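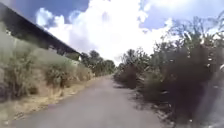

Lecture notes 3: How people choose a way to walk

Mateja Dimitriou
22 Oct 2024
28 shares | 14 comments

These notes follow the lecture on route choice in the course Walking and Small Towns. Please read them before the seminar and bring your own sketch map. Students who missed the lecture can use the notes alone, but they should also read the chapter on walking surveys in the course reader.

1. The shortest way and the chosen way

In older transport models a walker is treated like water in a pipe. The walker has a start, an end, and takes the shortest line between them. It is a useful assumption when we have no other data, and I do not want you to laugh at it. For a trip to the station on a working morning it gives a quite good result.

For most other trips it is weaker. When we ask people to draw the way they walked and we compare the drawing with the map, many of them went longer than necessary. Some of them know this very well. Others are surprised and even a little offended when they see the shorter line, and they explain to us that our map must be wrong.

So we need two words. The shortest route is a property of the map. The preferred route is a property of the person, the hour and the purpose of the trip. The same person can have one preferred route to work and a different one home.

2. What counts as long

Distance in metres is not distance in the head. A straight street where the end is visible from the start is often judged as longer than it is, above all by older walkers. A street with several small turns is judged differently by different people, and the studies do not agree here. Some authors say that each turn adds to the felt distance, as the walker remembers more separate pieces. Other authors found that turns shorten the walk, as there is always something near to walk towards.

My own opinion is that both groups measured something true, but they asked at different moments. A person asked during the walk speaks about waiting for the end. A person asked at home in the evening speaks about memory. When you write your questionnaire, decide which of these you want, and write it in your method section.

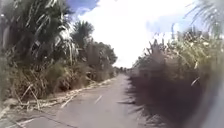
Felt distance depends also on slope, on weather and on what the person carries. Kidus Fikre made a small survey in Enwood in May and he asked people leaving the market to estimate how far they lived. People with full bags gave higher estimates than people with empty hands. His sample had only 40 persons, so we should be careful, but the direction of the result is what one would expect.

3. Feeling safe and being safe

Please keep these two apart in all your written work. Being safe is about accidents and crime, and it can be studied from records. Feeling safe is about what a person expects, and it can be studied only by asking.

Three things come back again and again in interviews about feeling safe: how far ahead one can see, whether there are other people near, and whether there is a way out to the side. Lighting belongs partly to the first of them. A very strong lamp can make it worse, as the eye adapts to it and the ground behind the lamp becomes black. In Lustov the town replaced the lamps on the river walk with brighter ones, and some of the residents complained that they now saw less than before. They were right to complain. The new lamps were brighter but stood further from each other.

Planting is a more difficult question. The same row of bushes can be loved by one group in daytime and avoided by another group after dark. Many handbooks advise to cut everything low, and it is easy advice to give from an office. In the interviews from Granach, people who used the green lane every day were against cutting. They spoke about shade, wind and birds. People who used it rarely were in favour. If you ask only one of the groups you will have a very clear result and a wrong one.

4. Habit

Route choice is too strong a name for what happens on most days. The person chose once, perhaps years ago, and after that only repeats. The first choice can have a reason that has disappeared: a bakery that closed, a dog that is no more alive, a child who had to be brought to school.

For planning it has a practical meaning. When a new connection is opened, do not count the walkers in the first week and write that it failed. Those who live near will try it early. The others will come when something breaks their habit, for example road works or a change of job.

New residents are for this reason a very interesting group to interview. They have no habit yet and they still notice things. After half a year they answer like everyone else.

5. How to do your own route interview

Work in pairs. One student asks and the other writes. Do not help the person to draw. If the drawing is ugly, it is still data, and you must not correct it afterwards.

- Begin with the trip made today, and only later ask about usual trips.
- Ask "which way did you go" before you ask "why".
- Write down the exact words for places. People say "behind the school" and not the street name.
- Note the hour, the weather and what the person carried.
- When a person says a route is nice, ask what would make it less nice. The answer is usually more concrete.

Avoid the question "do you feel safe here?". It puts the idea of danger in the head and most people then find something to say. Ask if there is any part they walk faster, and wait.

6. For the seminar

Draw from memory the route from your home to the faculty, on one sheet, without looking at a phone. Mark every place where you could have gone a different way. Then check it with the map, using a different colour for the corrections. Do not make a second, better drawing.

We will also discuss the Bravo bridge case, with these questions in mind: who was asked before the bridge was built, at what time of day, and which walkers were missing from the sample? The text is in the reader after the chapter on surveys. It is long, and you can leave out the part on financing.

Words used in these notes

Desire line: a track made by feet where no path was planned.
Detour factor: the length of the walked route divided by the straight distance between its ends.
Permeability: how many ways there are to pass through an area on foot -- it says nothing about how pleasant they are.

Related notes
Lecture notes 1: What a walking survey can and cannot tell
Lecture notes 2: Reading a town map on foot
Lecture notes 4: Benches, walls and places to wait
Reader supplement: Interviews from Granach
Kidus Fikre: Heavy bags and long streets, a survey in Enwood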